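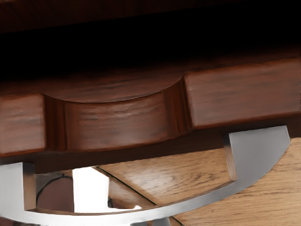

Trevor Poirier wrote:
> I finished the left rocker on the Villance in January with Juvton
> cavity wax and I am still finding dry spots with the borescope. Same
> wand, same can, same passes as the right side. Do I need to thin it,
> or is the wand junk? I also don't understand how people work out how
> much to put in. The can only says "until it drips."

Thinning is the last thing I would try. Juvton is already cut with a lot of solvent, and adding more gives you a film that runs down to the seam and leaves the upper half of the box bare. On a rocker the upper inner corner is where the dry spots usually are, so check that first with the scope turned upward.

My guess is wax temperature. I weigh the can before and after each side, and on my wagon the left rocker took 290 grams. The first time I tried it, with the can straight off the garage shelf, the scale said I had put in much less with the same number of passes. The wax was too thick to atomize and was coming out of the wand as a stream. Stand the can in warm tap water until it feels warm all the way down, shake it, and spray a test pattern inside a cardboard tube. Slit the tube open afterward. You want an even band all the way around with no bare stripe.
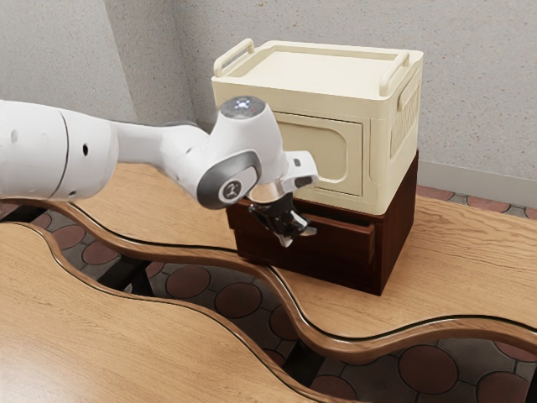
The bare stripe, if you get one, means a plugged hole in the wand tip. The Stullanau wand has 3 holes and the one facing back toward the handle plugs first. Clear it with a single strand of copper wire. Steel wire will open up the hole and then the pattern is off for good. Flush with mineral spirits before you put it away, and flush it again if you stop for lunch.

As for quantity, I gave up on dripping as a test. The drain slots are at the low end, so wax can run out of them while the front of the box is still dry. Work by length instead. Push the wand all the way in, mark it with tape at the access hole, and pull it back at a steady rate with the trigger held down. Rotate it a quarter turn and repeat. Measure your own box before you start. Mine is 1395 mm from the rear access hole to the front bulkhead, and there is a baffle 522 mm in from the rear that the wand will hit and stop against. If you didn't know about the baffle, everything ahead of it got nothing from the rear hole. You have to go in through the front one, under the plastic plug behind the fender liner.

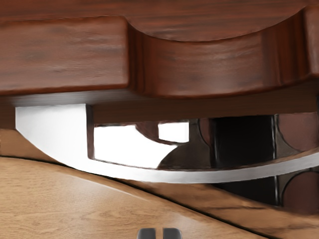 Dark reddish-brown wood with a scalloped edge

One more item. Leave the drain slots alone for a day, then clear them with a plastic zip tie. The write-up on the Luangrath page has you mask them, which traps whatever water is already inside. If the baffle on yours is in a different spot, please post the measurement along with the body style.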